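Search this site Search Go

How to check a magnetic hysteresis loop before you believe it

Most of the "exciting" loops people bring to group meeting are background. I say this having brought a few myself. If your film is thin and your substrate is thick, the magnetometer is mostly measuring the substrate, and it will happily draw you a nice curve either way.

What follows assumes a vibrating sample magnetometer and a thin film on a substrate you bought from somebody. We use Salian wafers. The data sheet says they are nonmagnetic. Treat that as a claim.

Step 1. Measure a bare substrate from the same batch, cut with the same tool, cleaned the same way. A steel scriber leaves enough iron on an edge to fake a ferromagnet. Use a diamond one, and plastic tweezers.

Step 2. Measure the empty holder with the adhesive on it. Kapton tape, varnish and grease all have a signal, and fingerprints pick up dust that does too.

Step 3. Run your film out to high field, well past where you think it saturates. Fit a straight line to the last part on both sides and subtract it. If the two slopes disagree, stop. Your sample is off center, or the thing isn't saturated and you have no business subtracting anything. 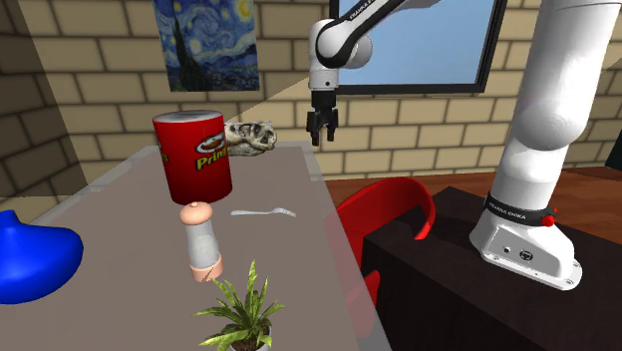 Lakshmi Chacko wrote in to say that the straight-line fit fails on any substrate with paramagnetic impurities once you go cold, and that she lost most of August to a "transition" at 4 K that was only the substrate's curvature. She now subtracts the measured bare-substrate curve, scaled by mass, at every temperature. She's right, and if you are going below 79 K you should do it her way.

Step 4. Look at the coercivity. Superconducting magnets trap flux, so zero on the readout is seldom zero at the sample. Run a palladium standard over the same field sequence. If the palladium shows an open loop, that opening is your field error, and you will find it in your film's data too. Our Arkton system showed it plainly at 272 K, where one student had already started writing up an exchange bias.

Step 5. Rotate the sample by 88 degrees or whatever your holder allows, and repeat. A real in-plane easy axis should move with the film. If it stays put, suspect the holder.

The Cedel analysis package has an automatic background button. I don't use it. It picks the fit range for you and doesn't print what it picked — I have seen it subtract half of a real moment. Do the fit by hand and write the range in the caption.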